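Guest room and linen checklist, with comments
Birnden, upstairs rooms
Checked by Imre Pap, January

Mark each line OK, TO DO or N/A. Comments go straight underneath, as long as you like (mine are long, I know, but I love this job and it shows). Anything marked TO DO needs a date in the house book by Wednesday.

SECTION A: GETTING INTO THE ROOM

A1. Door opens fully without catching on the rug
OK
Comment: Much better than last winter! The rug now stops a good hand's width short of the door. Please keep it there when you hoover.

A2. Clear path from door to bed and from bed to window
TO DO
Comment: The blanket box has crept out again. It wants to go back against the wall under the shelf, lid hinge to the wall. I stubbed a toe on it, so I speak from experience.

A3. Light switch reachable from the doorway, and a second light reachable from the bed
OK
Comment: Both bright, both firm on their fittings. The bedside lamp has been moved nearer the pillow end and it's a lovely change. You can read there properly now.

A4. Smoke alarm sounds when tested
OK
Comment: Very loud. Warn whoever is downstairs.

A5. Window opens, restrictor holds, handle not loose
OK
Comment: Restrictor tested three times. The handle had a slight wobble in the autumn and somebody has tightened it, thank you.

SECTION B: THE BED

B1. Frame steady, no movement when you lean on each corner
OK
Comment: Solid as anything.

B2. Slats all present and seated in their holders
TO DO
Comment: One holder at the foot end has split. The slat still sits in it but would jump out under a child bouncing, and children do bounce. Spare holders are in the Drondik tin in the hall cupboard, second shelf.

B3. Mattress turned this season
OK
Comment: Turned and aired. Do write the month on the label in pencil when you've done it. I had to ask three people before I found out.

B4. Mattress protector clean, corners holding
OK

B5. Sheet clean, flat, no worn patches or pulled seams
OK
Comment: The cherry sheet is on at the moment and I'm so pleased it's back in use. Such a cheerful print, tiny cherries on the palest pink, and it makes the whole room feel like a morning. Check the elastic at the head end next time round, as that's where the older sheets in this set gave up first.

B6. Bed clear of sharp or hard things before any folding starts
OK
Comment: Pins, brooches, hangers with a bent hook, scissors left over from cutting off a label. Run a flat hand over the whole bed first. A pulled thread in knitwear can travel a surprisingly long way.

SECTION C: KNITWEAR FOLDED ON THE BED

We fold on the bed in this room and it works beautifully — plenty of space, good height for most backs, and a clean sheet underneath. The checks in this section are for everything that goes into the Kekana drawers afterwards.

C1. Garment fully dry before folding
OK
Comment: Feel the thick places: cuffs, hem, neckline. Ribbed knits hold damp in the ribs long after the flat parts feel dry, and a damp rib shut in a drawer smells of pond by the weekend.

C2. No holes, ladders or loose ends
OK
Comment: Hold it up to the window. Any loose end gets drawn through to the inside with the blunt needle, never snipped.

C3. Fold follows the ribs
OK
Comment: Ribs running lengthways, so the knit lies along itself and doesn't stretch across. With stripes you get a free ruler, which I find wonderfully satisfying. If the stripes meet at the edges, your fold is square. 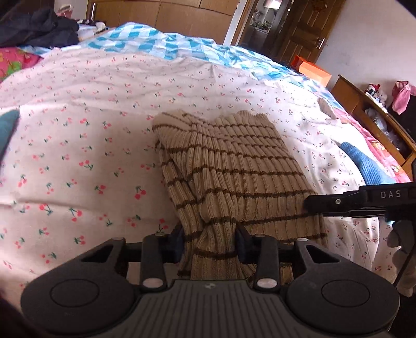
Striped ribbed knits are the ones I'd practise on if you're new to this. The beige one with the thin dark brown stripes is ideal. You can see straight away when a layer has slipped underneath, because its stripes stop matching the ones on top, and a bunched bit shows up as a kink in the brown. Smooth from the middle outwards with the flat of the hand, then do the second fold, then look at the edges again.

C4. No pinched or bunched fabric left inside the bundle
TO DO
Comment: This one comes up on every round, so it stays on TO DO as a reminder. A pinch left in a fold turns into a ridge under the weight of the pile, and in ribbing it can take a wash to get it out. Open the fold, shake lightly, lay it down again. It takes moments.

C5. Lifted from underneath, with support at both ends
OK
Comment: Picking up a folded knit by one gathered bit in the middle drags the rest down and undoes your good work. Slide in underneath, bring the whole bundle up level and set it down level.

C6. Heaviest pieces at the bottom of the drawer
OK
Comment: Somebody has put the big cardigans at the bottom and the thin things on top and I could have cheered.

SECTION D: DRAWERS AND SHELVES

D1. Chest fixed to the wall
OK
Comment: Pulled hard on it with the top drawer open. No movement at all. The bracket on the left has a new screw and it bites well.

D2. Drawers open and shut smoothly, stops working
TO DO
Comment: Bottom drawer stop is missing. The drawer comes right out into your lap if you're keen. Until it's replaced, please keep that one for pillowcases only, nothing heavy.

D3. Drawers not overfilled
OK
Comment: Rule of thumb: if you have to press down to close it, take something out. The Kekana drawers are deep but they are not bottomless!

D4. Lining paper clean and flat
OK
Comment: The new paper from Kekach is a joy. Thick, doesn't curl, wipes clean. There's a roll and a half left.

D5. Moth check: corners, seams, underside of each drawer
OK
Comment: No sign of anything. Take the torch, though. The ceiling light doesn't get into the back corners and it's easy to be too hopeful. Cedar blocks sanded and put back.

D6. Shelf above the blanket box: load and fixings
OK
Comment: The shelf is marked for 25 kilos and is carrying nothing like it. Spare duvets only. I'd still like the books kept off it, please, however nice they look up there.

SECTION E: HEATING, PLUGS, DAMP

E1. Radiator clear, nothing draped over it
TO DO
Comment: A towel was on it. I know it's tempting, I know it's cold. There is a perfectly good airer on the landing.

E2. Plug-in heater, if used: no more than 2,000 watts, plugged straight into the wall
N/A
Comment: None in the room. If one comes up, it stands well away from the bed and from any pile waiting to be put away, and it goes off when you leave the room, even for a minute.

E3. Sockets and leads undamaged
OK
Comment: The lamp lead has been tucked behind the bed leg so no one can catch a foot in it. Very neat.

E4. No damp on outside wall or behind the bed
OK
Comment: Dry to the touch all along. The gap between headboard and wall is doing its job, so please don't push the bed right back, even if it looks tidier.

E5. Iron and steamer stored cold, upright, flex wound loosely
OK
Comment: For anybody tempted to use the iron on ribbed knits: please use the steamer, held off the fabric. Pressing flattens the ribs and they never quite spring back.

TO DO, IN ORDER

Split slat holder, foot end of bed (B2). First please, before anyone sleeps in there.
Bottom drawer stop (D2).
Blanket box back to the wall (A2).
Towel off radiator (E1). Done while I was there, but leaving it on the list.
Pinched folds (C4). Everyone, always.

NOTES FOR WHOEVER DOES THE NEXT ROUND

Do the room in daylight if you possibly can. I started at half past nine in the morning and the light on the bed was perfect for spotting pulls and loose ends. By mid afternoon the sun has gone round and you'll be squinting at brown on beige.

Start with the bed and finish with the drawers. I did it the other way once and ended up refolding a whole drawer that I'd already ticked.

Bring the torch, a pencil, the blunt needle and a lint brush. The needle lives in the lid of the sewing box, stuck in the felt. Put it back there, never down on the bed.

The room is in really good shape this time and it's a pleasure to say so. The smaller room across the landing still has to be checked, and the same sheet can be used for it. Leave out D6, as there isn't a shelf in there.

Imre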